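Grillholm Gift Presentation Supplies

Rullen Wrapping Set for Bouquet-Style Packages

Share 2 | Comments 4

The Rullen wrapping set is supplied by Grillholm for the presentation of sweets, small gifts and similar items in the form of a gathered package, open at the top and tied at the middle. It is suitable for use at home, in schools and community halls, and in shops that prepare gifts to order. All parts of the set may be used by hand on an ordinary table. No heat sealing or adhesive film is required.

The set replaces the earlier Rullen paper set, which did not include clear wrap. Customers who hold stock of the earlier set may order the clear wrap separately and continue to use the paper and ribbon already in their possession.

Contents of the set

- White crinkled paper, folded flat
- Clear cellophane wrap on a roll, 123 cm wide
- Cream ribbed ribbon, 270 cm in length
- White labels, printed or plain according to the order
- Instruction leaflet

The paper is supplied already crinkled and should not be ironed or smoothed before use. Small differences in the depth of the creases are normal between one batch and the next and are not treated as a fault. The ribbon is cut to length at our Nitden store. Its ends are left unsealed and may be trimmed square, cut to a point or teased out into a soft fringe.

Printed labels carry black lettering on a white ground. Customers may choose from the standard wordings listed in the Grillholm catalogue or may submit their own. A proof is sent before printing begins, and work does not start until the proof has been returned. Plain labels accept most felt pens. Fountain pen ink is not recommended.

Preparing the table

A clean, flat surface should be made ready before the wrap is unrolled. A tablecloth may be left in place, including one with a lace pattern, provided that it lies flat and does not slide when the wrap is drawn across it. Boxed gifts and loose pieces should be brought to the table before wrapping begins, so that the arrangement can be settled in advance. Cartons with a transparent window are best set to one side with the window facing the person who is wrapping.

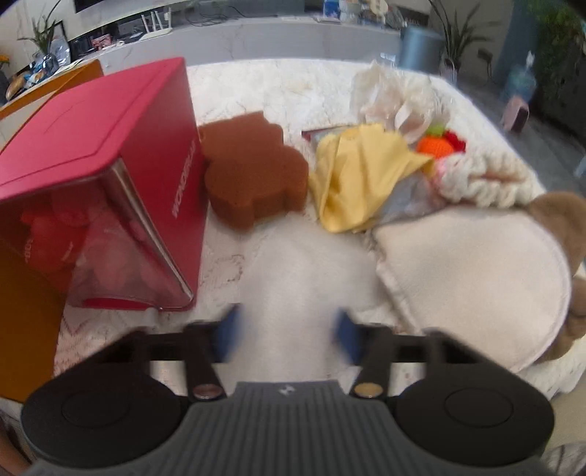

Making up the package

1. Cut the clear wrap to the size required. A square piece is the easiest to handle for a first attempt.

2. Place the white paper on the wrap with its corners turned against the corners of the wrap. The paper should be smaller than the wrap on every side.

3. Set the contents in the centre. Heavier items go to the bottom and anything soft may be used to fill the spaces.

4. Draw the paper up loosely so that the upper edge forms a ruffle. It should not be pressed closed. The clear wrap is then brought up outside the paper, and its corners may be allowed to stand higher than the ruffle.

5. Gather the whole at the middle with one hand and pass the ribbon round it. Tie once, adjust the folds below the tie and tie again. A long end may be left to hang in a loop across the front.

6. Fix the label to the wrap below the tie. The label should be positioned on the flattest part of the folds - usually towards one side - where the lettering can be read without turning the package.

Where the finished package is to be handed over in a box, an open box with low sides is recommended. The package should be lowered in by its base. It should not be lifted by the ribbon, which is intended for decoration and light closure only.

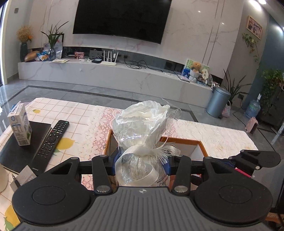
White crinkled paper and clear wrap, tied at the middle with cream ribbed ribbon.

Choice of ribbon

Cream is the standard colour and is held in stock throughout the year. Other colours are supplied by De Luca and may be added to an order, subject to availability. De Luca ribbon has a smoother face than the standard ribbed ribbon and holds a bow less firmly, and a double knot is therefore advised. Ribbon ordered by the reel is supplied uncut.

Use with food

Sweets, biscuits and chocolates should remain in their own inner packaging. The paper, ribbon and labels are decorative materials and are not intended to touch unwrapped food. Where a package contains food, any list of ingredients on the original packaging should be kept with it or copied on to a separate card. The person preparing the package remains responsible for this information.

Storage and care

Rolls of clear wrap should be stored on their side in a dry cupboard, away from radiators and direct sunlight. The outer sleeve should be replaced after each use. Wrap that has been left uncovered may gather dust along its edge, and the first turn of the roll should then be discarded. Paper should be kept flat in its folder with nothing heavy on top of it. Ribbon may be wound round a card.

Finished packages should be stored upright and should not be stacked. The clear wrap marks easily if it is creased against a hard edge, and such marks cannot be removed.

Ordering

The set is available singly or in trade quantities. Plain labels are also sold in a trade carton of 4000. Orders that include printed labels take longer to prepare than orders for plain stock, and customers who require goods for the winter season are asked to submit their wording by the end of September.

Unopened sets may be returned to the Nitden store in their original condition. Cut ribbon, opened rolls and labels printed to a customer's own wording cannot be accepted for return. Damage in transit should be reported on the form enclosed with the delivery, and the outer carton should be kept until the report has been answered.

Replacement parts may be ordered by name using the list of contents given on this page.

Share 2 | Comments 4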